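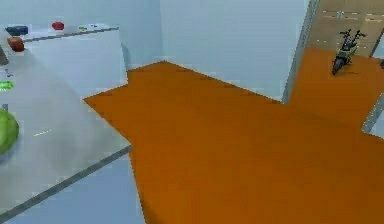

PARTICIPANTS WANTED - can a robot tidy a kitchen yet? Help us find out

Nelamance is looking for 30 people for a paid study in July. No tech background needed. If you've ever cleared a table or stacked a shop shelf you're qualified.

What you'd do
Sit at a screen and steer a simulated robot through ordinary chores. Clear the table, put the fruit away, carry stuff room to room. Then watch our software, Custden, have a go at the same jobs and mark it. Be harsh please. It still drops things, and it's slow, and last round it gave up on most of the two-room tasks.

Sessions run 50 minutes, with a break halfway. You do four of them, any order. Pay is $175 for the full set, paid on the last visit. Travel not covered, sorry.

Who we want
- 18 or over
- comfortable with a mouse and keybord
- people who do chores for a living esp. welcome: cleaners, aged care staff, night fill, cafe workers
- gamers fine too but we've got plenty already

Not suitable if you get motion sick from screens. A few did last time.

What happens to your data
Your moves get recorded, no audio, no video of you. They go in with the 4000 runs we've got so far. Pull out whenever you like, we'll delete yours.

To sign up, ring the front desk and ask for Han-gyeol So, or leave your name and a daytime number. Mornings fill up first so get in early. Questions about pay or acess to the building go to Craig Rennie.

Parking round the back, enter off the lane.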